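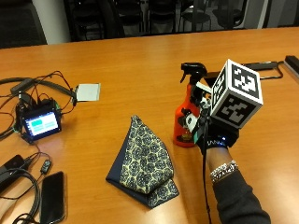

The Drarkonum (restored version) - ending and running time

Posted in: European Cinema > Comedy and Drama

senan_rafferty
October 1, 2022
Watched this last night for the first time. A widowed baker in Plasley is told by a fortune teller that he has a year to live, so he sells the shop and moves in with his sister's family, who can't stand him. I liked the first hour a lot. What I didn't follow is the ending. Does he get on the train or not?

plasley_fan
He gets on. You hear the whistle and then the platform is empty.

htsuji
I don't think he does. His suitcase is still on the bench. The sister walks past it.

plasley_fan
That's her suitcase. She carries it in the wedding part.

htsuji
Hers has a strap. Watch it again.

Laurinda T
Which version did you all see? The old tape stops at the whistle. The restored one adds 2 minutes after that, with the sister walking home. I've only got the tape, so I never saw any suitcase.

senan_rafferty
Restored, from the Drumenbridge box set. Disc 2.

ratih_m
The box set is fine but the subtitles are poor. In the dinner scene the uncle calls him a miser and it comes up as "minor". Makes no sense of the next line.

plasley_fan
I had no trouble with the subtitles.

ratih_m
Then you may have the second pressing. Mine is number 284 of 702, it's on the back of the booklet.

plasley_fan
No number on mine.

Laurinda T
Is it worth buying for the extra bit alone?

htsuji
No. Borrow it if you can. The sister is the best thing in it and most of her scenes are on your tape already.

senan_rafferty
Looked again. There is a strap on hers. I still think he got on and left his behind.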